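Chores by Machine: Where Things Stand
Gallery – October

Lasten has spent 22 weeks asking whether a machine can fold tea towels, load a dishwasher and restock a shop shelf at a useful pace. Progress is uneven. Rigid items in known places are mostly handled. Cloth, wet glassware and anything in a soft packet are still slow.

Kevin Zapata and Deisy Cabrera run the grasping work. The task list now holds 853 recorded attempts, sorted by chore and by type of failure. 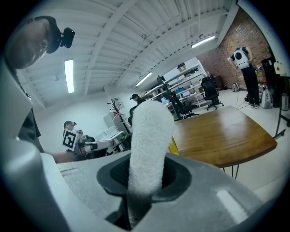 Slips are the most common fault, followed by crushed packaging. Sorcha Imrie's labour estimate puts a towel at over three minutes by machine, against a few seconds by hand. Shelf restocking comes closer – 2 trial aisles at Vedadum will be assessed next, with cartons only. Bagged goods stay with the staff for now.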